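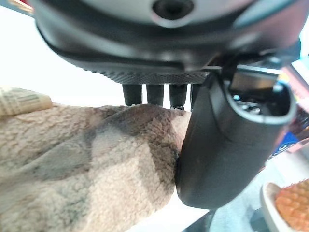 흰 작업대 위의 플리스 원단

Sasel 플리스 접기 모음 README

안녕하세요! Sasel은 폭신한 천을 만지고, 펴고, 접는 과정을 모은 자료집입니다. 수건이나 셔츠를 접는 자료는 제법 있는데 플리스나 양털 느낌의 천만 따로 모은 것은 찾기 어려워서 직접 만들기 시작했어요. 해보니 정말 재미있습니다. 플리스는 손을 떼면 접은 자리가 슬그머니 부풀어 오르고, 같은 천도 결 방향에 따라 전혀 다르게 눕거든요!

구성
전체 묶음은 11개이고, 묶음마다 접기 기록이 100건씩 들어 있습니다. 폴더 이름은 천의 종류를 따릅니다.
Bostell: 짧은 털, 얇은 담요류
Bogale: 긴 털, 목도리와 무릎덮개
Gretent: 안감이 붙은 조끼와 어린이용 겉옷
기록마다 사진, 천의 크기, 접은 순서, 짧은 메모가 붙어 있어요. 메모는 한국어로 썼고 말투가 제각각입니다. "모서리가 자꾸 도망감" 같은 문장도 고치지 않고 남겨 두었습니다.

작업대와 천 준비
작업대는 흰색 상판을 씁니다. 밝은 바닥에서는 털끝의 윤곽이 잘 살아서 가장자리를 표시하기가 훨씬 편했어요. 천은 접기 전에 한 번 털고, 결을 한쪽으로 쓸어 줍니다. 보풀이 많은 천은 테이프로 한 번 훑어 주세요. 섬유유연제를 쓴 천은 메모에 꼭 적어 주시고요(미끄러짐이 꽤 달라집니다).

접기 방식
반 접기, 세 겹 접기, 돌돌 말기를 다룹니다. 개인적으로는 돌돌 말기가 제일 좋아요. 두툼한 담요가 단정한 원통이 되는 순간이 참 뿌듯합니다! 다 접은 뒤에는 30초를 기다렸다가 높이를 잽니다. 그사이에 다시 펴진 천은 "풀림"으로 표시하고 기록에서 빼지 않습니다.

알려진 문제
Bogale 묶음의 26번 기록은 천 크기의 가로와 세로가 바뀌어 있습니다. 1월에 올릴 다음 판에서 고칠 예정이에요.
검은색 플리스는 아직 적습니다. 주름 경계를 표시하기 어려워 미뤄 두었는데, 좋은 조명 방법을 아시면 알려 주세요.
Gretent의 일부 조끼는 지퍼를 올린 상태와 내린 상태가 섞여 있습니다.

참여하기
집에 있는 담요 한 장으로도 충분합니다. 천의 크기를 재고, 접은 순서를 적고, 같은 천을 적어도 두 번 접어서 보내 주세요. 낡아서 털이 뭉친 천도 대환영입니다!

마지막 수정: 2021년 12월 30일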